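Category: Surgical robotics > Training and dry lab > Rules and checklists
Print this thread | E-mail this thread

Thread: Thread length and needle parking rules for dry lab suturing

stekberg_lab wrote:

I am rewriting the suturing rules for our dry lab and would like some comments before they go on the wall. The current sheet is 6 pages long and people stop reading at the second one. I want it down to one.

The draft so far:

1. Both instrument tips in view before either one moves.
2. Cut the suture to length before it goes in the field. Short for interrupted stitches, longer only for a running stitch.
3. Hold the needle in the jaws or park it where you can see it. Never swing it on the thread.
4. Trim tails as you go and take the trimmings out before the next stitch.
5. Stop if the thread is under tension and you can't see both ends of the pull.

Rule 2 is the one I get arguments on. Borghild Lunde wrote the old version and she wanted a fixed number. I would rather leave it to the person at the console.
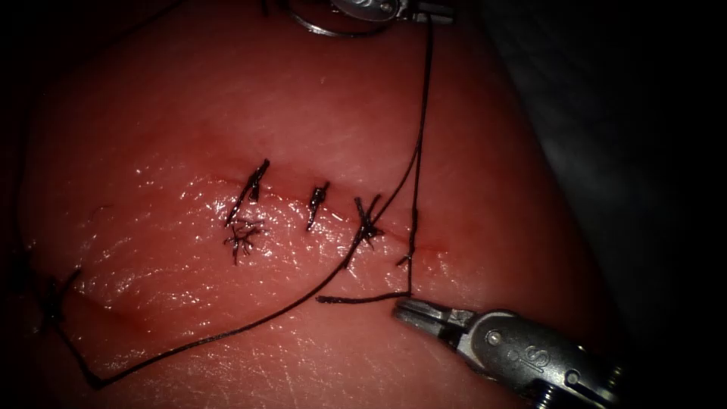
Three stitches tied, a long loop of thread still in the field.

There is a lot of thread out at that point, and trimmed ends under the left stitch. Under my draft, rule 4 is broken there. I'm not certain rule 2 is, and that tells me the wording is too soft.

Posted 9:40 a.m.

----

kaltusar58 wrote:

Rule 2 is too soft, yes. "Short" means something different to everybody. We had the same wording at Morncombe and it did nothing. Put a number in and let people ask for an exception.

Rule 4 I would drop. Trimmings on a pad hurt no one. You are training hands, and stopping to pick up ends after every knot breaks the rhythm.

----

Alvar Lie wrote:

I disagree on rule 4. Dark trimmings next to a dark knot make it hard to see which strand is the live tail. I've watched trainees grab the wrong one. If you are also recording sessions to score later, the loose ends make the scoring harder too. We went through 594 stitches last winter and the reviewers' main complaint was clutter near the knot.

I agree with you on the number, though.

----

kaltusar58 wrote:

Then make it a rule for scored sessions only. Most practice isn't scored.

----

Alvar Lie wrote:

Two sets of rules means people follow the easier one.

----

stekberg_lab wrote:

I'm with Alvar on that. One set. But I could change it to "take the trimmings out before they reach the next stitch site," which gives some room.

On needle handling, I want to be more exact about rule 3. What I see most often is the driver closed on the suture with the needle hanging from it.
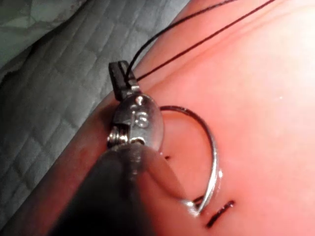
Some instructors allow that for repositioning, as long as the needle stays low over the pad and the other instrument picks it up right away. Others want a needle grip every time, no matter how short the move. The old sheet said both, on different pages.

----

ekstrom_bench wrote:

We allow it. Holding the suture near the needle and letting it hang is a normal way to turn it around. The thing to ban is traveling with it. Ours says: "Needle on thread: reposition only, no travel, needle in view." I have a printed copy from September if you want the whole sheet. It's half a page.

I would also say "in view" in every rule where it matters. People treat rule 1 as something you do at the start and then forget.

----

kaltusar58 wrote:

That wording is good. I'd still add a distance. What counts as travel?

----

ekstrom_bench wrote:

Leaving the stitch site you're working on. Nobody is going to measure at the console.

----

stekberg_lab wrote:

Taking Ekström's wording for rule 3. Rule 2 gets a number, which I'll settle with Borghild. Rule 4 stays with the softer line. Rule 5 had no comments so it stays as it is.

kaltusar58, I know you don't like 4. Try it for a month and post what you find.

----

kaltusar58 wrote:

Fine. I'll log it. Please send the printed version when it's done, and use a bigger font than the last one.

Views: 3318

Contact us | Copyright forum owners and posters | Back to top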